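Visit to the Himden refurbishing works, Brotatholm
20 January 2024

Five of us from the Ibarra repair club made the trip to Brotatholm for the Himden open day. The drive took longer than planned because the bridge road was closed, so we missed the welcome talk and joined the second tour group at the loading dock.

Himden takes in old office computers from schools and town offices, fixes what can be fixed and sells them on with a warranty. Our guide was Seema Bisht, who runs intake. Every pallet gets weighed and logged before anything is unwrapped. Hard drives come out first and go into a locked cage – we were allowed to look through the mesh but not go in. Drives that fail the wipe are shredded on site, and the shredder is every bit as loud as you would expect.

Next was the sorting room. Machines are graded on age, case condition and whether spare parts are still easy to get. Seema said the most common reason for scrapping a tower is a bad power supply of an odd size, which matches what we see at the club.

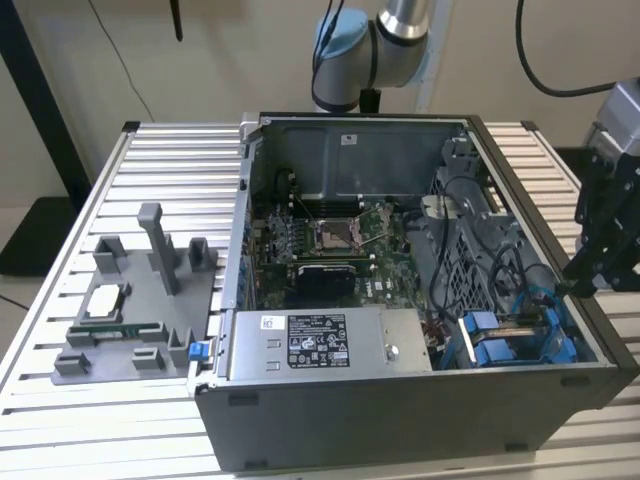

Memory gets tested on its own before it is matched into pairs and put back on the shelf. I asked whether they sell loose sticks to the public. They do, at the counter, and the older types are cheap. I bought two for the club's spare machines.

Lunch was soup and rolls in the canteen. The vegetarian option ran out early.

In the afternoon Neusa Xavier gave a talk on packaging. They used to ship in foam and now use molded pulp trays from a supplier called Gumivwood. Breakage went up at first, until the corners were made thicker. She passed an old tray and a new one around the room and the difference was easy to feel.

The shop had 74 refurbished desktops on sale when we went in, and the better ones were going fast. Prices were fair, monitors less so.

Parking is free but the lot is small. Wear closed shoes or they will not let you past the dock. The next open day is in February and booking is through the front office.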